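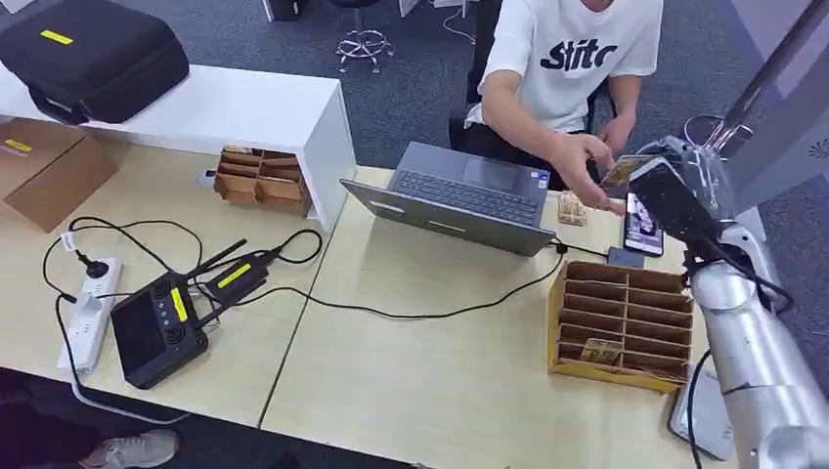 Mon 20 January
Logged by Amna Sial

Fault: label printer on the Koppel bench drops off the network after 15 minutes idle. Jobs sent after that sit in the queue marked "printing" and no error is raised. Power cycling the printer clears it until the next idle period.

Checked so far. Cable swapped, no change. Moved to a different switch port, no change. Sleep mode is off in the front panel menu. Ping fails once the fault appears, but the link light on the switch stays lit. Firmware is build 713. The Wirnis print server shows the port as "ready" throughout, so its status page should not be relied on for this fault.

Address is assigned by DHCP. Lease time on the Adar subnet was shortened earlier in January and I suspect the printer is not renewing. 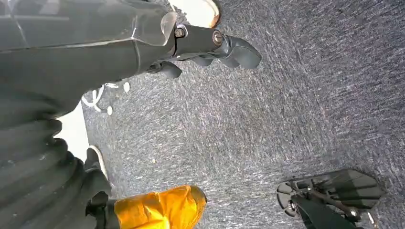
Kavinda Hettiarachchi replied that the lease log shows no renewal request from the printer at all, and asked for a fixed address to be tried before any firmware change.

Fixed address set outside the DHCP pool, gateway entered by hand. Port on the print server recreated with the new address and SNMP status turned off. Left idle past the usual point, then sent 2 test labels. Both printed. Old port deleted.

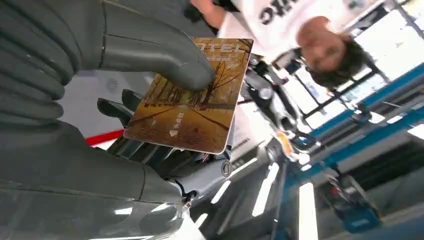 Erdal Karaca: Please add the new address to the reservations list as well, or it will get handed out when the pool is next extended. The dispatch printer is on the same build and needs checking.

Reservation added. Separate ticket opened for dispatch. This one stays open until Koppel has run a full shift on the fixed address.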